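Cone Season

It's July, which means the orange cones are out on Flundberg Road again, and so are the people whose job is to stand behind them. Our street crew has been patching the stretch between the feed store and the bridge since Monday, working nights to stay out of everyone's way. Everyone has responded by driving faster at night.

The posted limit through the work area is 35. The electronic sign that tells you how fast you are going has been a mixed blessing. It was put there to slow people down, and most of them do slow down. A certain kind of driver has decided it is a scoreboard.

In response, the town has bought 2 portable rumble strip sets, which the crew lays across the lane well ahead of the first worker. They are heavy rubber, they need no bolts or glue, and they make a noise in your car like a dropped drawer of silverware. That is the idea. A driver looking at a phone can miss a sign, a flagger and a truck with a flashing arrow the size of a garage door, but it is hard to miss your own coffee landing in your lap.

The strips go down 300 feet before the first warning sign. The crew used to start the cone taper right after the sign, and has now moved it back another 100 feet to give trucks more room to merge. If you think the lane closure looks longer than the hole being fixed, you are right, and the extra length is for you.
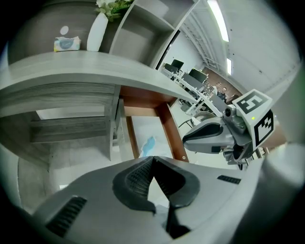 Gripper jaws and a black-and-white marker block, up close.

Flaggers have asked us to pass along a few points. The paddle says STOP on one side and SLOW on the other, and neither side says "unless you live here." Waving is fine. Rolling down the window to ask how much longer is also fine, though the answer is going to be "a while." Please don't follow the pilot truck into the gravel lot. It is parking. Several of you have now been led to the portable toilets.

We also had 315 replies to the spring survey on work zone signs, a town record for any survey without a dog park in it. The most common request was for fewer signs. The second most common was for more warning. Public Works is studying how to do both.

Night work wraps up on Friday if the rain holds off, and then the crew moves to the bridge approach, where there is one lane, no shoulder and a very nice view of the river. Please look at it some other time. Headlights on, phone down, and leave a few car lengths between you and the truck with the arrow on it. Detour maps are at the front desk at Town Hall and on the board outside the library.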